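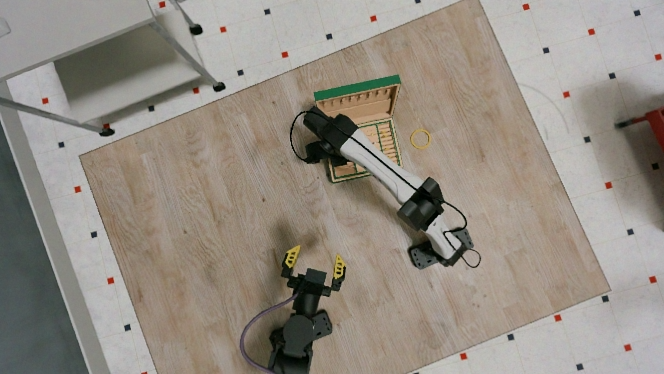 巢鼠的巢在秋冬季节比夏季更容易找到吗？

秋冬季节更容易找到。巢鼠筑巢用的是仍连在茎上的活叶片，夏季巢体与周围草丛同为绿色，从外面很难分辨；入秋后植株倒伏、叶片稀疏，编织成球的干叶就露了出来。本研究的野外调查因此安排在植被枯黄之后开始，到十二月结束。

3.2 巢的分布与植被结构

调查在四个样地进行。Drurgate为河漫滩上的高草地，以虉草和鸭茅为主，多年未刈割；Nivow是一片芦苇沼泽的外缘，靠陆地一侧逐渐过渡为苔草丛；Yazzie为谷物农田之间的宽草带，每隔一年轮换刈割；Skidis原为采砾场，回填后自然恢复，草丛与裸地交错，局部有黑莓灌丛侵入。四个样地都有巢鼠的历史记录，其中Skidis的记录只来自仓鸮食丸中的颅骨，此前没有人在那里找到过巢。

每个样地沿植被边界和内部各布设样线，四地样线总长2330米，沿线共设样方642个。调查者用手或细竹竿自上而下分开草丛，逐层检查，发现巢后记录离地高度、支撑植物种类、巢的最大直径、有无明显入口，以及到最近一处植被边界的距离。巢体保留原位，只在确认已废弃且结构松散时取下，用于鉴别编织材料。为减少对越冬动物的惊扰，同一样方只检查一次，雨后和大风天不作业。

全部样方中共记录到巢163个。Drurgate最多，Nivow次之，Yazzie的巢集中在当年未刈割的那一侧，Skidis只找到零散几个，全部位于旧排水沟两旁。Skidis的结果说明该种在恢复地上确有繁殖，只是可用的生境很窄，沟边以外的草丛太矮，茎秆也过于稀疏，承不住巢的重量。

巢的高度与支撑植物有明显关系。在鸭茅丛中，巢多位于丛的中部，叶片从基部弯曲上来，层层交织；在芦苇和虉草中，巢的位置较高，常同时固定在数根相邻的茎上。
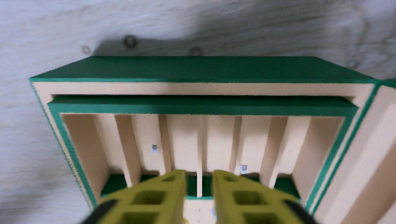
最高的一个巢见于Nivow的芦苇丛，离地88厘米，巢体固定在芦苇茎上，外层为撕成细条的芦苇叶，内层混有少量香蒲绒毛。该巢直径较大，内壁压实，按通行标准归为繁殖巢。直径较小、内衬稀少的巢归为非繁殖巢，可能供单个成体休息使用。两类巢之间存在一些中间形态，尤其是受雨水浸泡后塌陷的旧巢，直径已不可靠，这部分在后面的分析中单列，没有强行归类。

到植被边界的距离呈偏态分布，大多数巢靠近边界。对此需要谨慎解释。边界附近的草丛通常光照较好、茎秆较硬，确实适合筑巢，但调查者在边界处行动方便，翻查也更仔细，检出率可能高于内部。我们在Drurgate选取了一段样线，由Josefina Valdebenito在不知道第一次结果的情况下独立重查，重查在内部样方中补充发现了前次漏掉的巢，在边界样方中则几乎没有新增。由此看来，内部样方的巢密度在原始数据中是偏低的。校正后的密度曲线列于附录图5，边界与内部的差异有所缩小，但方向没有改变。

刈割的影响在Yazzie最容易比较。该样地同一条草带的两侧土壤和坡向一致，差别只在刈割年份。当年刈割的一侧到秋季已重新长出绿叶，外观上并不矮，样方内却没有找到繁殖巢，仅有的几个巢都很小，且紧靠围栏下方未割到的窄条。未刈割的一侧保留了上一年的枯茎，枯茎与新茎混杂，下层密实，巢多位于这种混合层中。可见仅用植被高度来评价生境是不够的，枯茎的存留和丛的密实程度应一并记录。早先的一些调查表只设高度一栏，我们建议增加一栏，按疏、中、密三级填写即可，由同一人完成整个样地的判断，以免不同调查者的尺度不一。

水位是Nivow特有的因素。该样地在秋末有一次短时漫水，水退后苔草丛基部留下一层淤泥，低处的巢有的被泥覆盖，有的已经散开。由于漫水发生在首轮调查之后，低处巢的数量没有因此损失，但后续对巢的保存时间的观察只能依据较高的巢，结果不宜推广到整个沼泽。芦苇丛中的巢保存较好，外层叶片褪色发脆，球形仍可辨认。苔草丛中的巢分解较快，常在入口一侧先行开裂。

巢的数量不能直接换算为个体数量。一只雌鼠在一个繁殖季内可以筑多个巢，每窝通常另筑新巢，非繁殖巢的更替也较频繁；另一方面，夏初的巢到秋季可能已经完全散落。因此，本节各样地的巢数只作为当季使用强度的相对指标，用于同一样地不同植被类型之间的比较。样地之间的比较还受到支撑植物种类的影响，芦苇上的巢保存时间长，容易使Nivow的数值偏高，Yazzie的细叶草丛则相反。

食丸材料可以作为旁证。Skidis附近一处谷仓在调查期间仍有仓鸮栖息，所收集的食丸中有超过一半不含巢鼠残骸，主要猎物为黑田鼠和普通鼩鼱。仓鸮的觅食范围远大于样地本身，食丸中的巢鼠也可能来自周边农田的沟渠，所以这项资料只能说明该种在附近一带持续存在。冬季植被倒伏后，巢鼠更多地在地表和草丛基部活动，被捕食的机会也随季节变化，同一地点不同月份的食丸不应混合计算。

关于取样时间，Drurgate的经验是霜后数周内效果最好。过早进入，叶片尚绿，漏检较多，也有惊扰晚窝幼鼠的风险；过晚则积雪和大风会把草丛压平，巢的离地高度失去意义。本研究中有少数巢是在植株已经倒伏后找到的，其高度按支撑茎扶直后的位置测量，并在数据表中加注。去掉这些记录后重新计算，各植被类型间的高度顺序不变。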